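Flip-top tub or sleeved glass jar for the desk?
Posted in Storage & Small Stuff by Nghĩa Lưu, July
2 min read

I'm down to two things for keeping coffee beans at my desk and I don't fully trust either. One is a white plastic tub with a flip lid, sold under the name Rimon. The other is a glass jar with a silicone sleeve, from Guvton. The Guvton page says the sleeve "locks in freshness," and I'd like someone to explain how a sleeve does that. Has anyone lived with these?

quan_jars
No sleeve keeps anything fresh. The lid does that job or it doesn't get done. The sleeve is for grip.

Nistcombe
Disagree a little. Light is bad for beans and the sleeve blocks light.

quan_jars
Where it covers. Look at how much bare glass is left at the bottom of those.

Nghĩa Lưu
Both on my table:
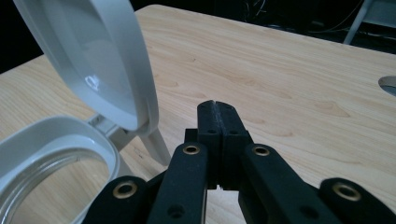
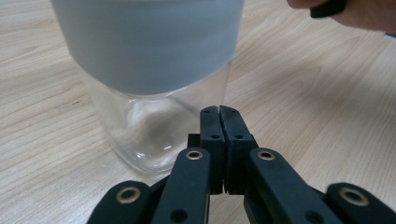 I filled each one with 500 grams to see if they'd fit. They did, then I poured it all back in the bag. My gut says the tub is easier, and my gut has bought a lot of bad tubs.

hinge_skeptic
Flip lids go at the hinge. Mine lasted 9 months. It still closed after that, sort of, if you leaned on it. I wouldn't pay for another.

Nistcombe
I've had mine 2 years and the hinge is fine. Are you slamming it?

hinge_skeptic
I open it like a normal person. Maybe you got a good one. I don't plan my kitchen around getting a good one.

deskbean131
Why are beans living at a desk in the first place? Keep them in a cupboard and the light argument goes away. So does most of the reason for the sleeve.

Nghĩa Lưu
The grinder is at the desk. I'm not walking to the kitchen before I've had coffee.

quan_jars
Then glass. Plastic holds on to the smell and you'll be tasting the old bag in the new one.

Nistcombe
I've never tasted that, and I've switched beans plenty of times. Has anybody tested it side by side, or do we all just repeat it?

quan_jars
I've smelled an old tub. That was enough testing for me.

Nghĩa Lưu
Fine, beans in the jar for now. I'll use the tub for tea bags and see how the hinge does. Still not buying the freshness line.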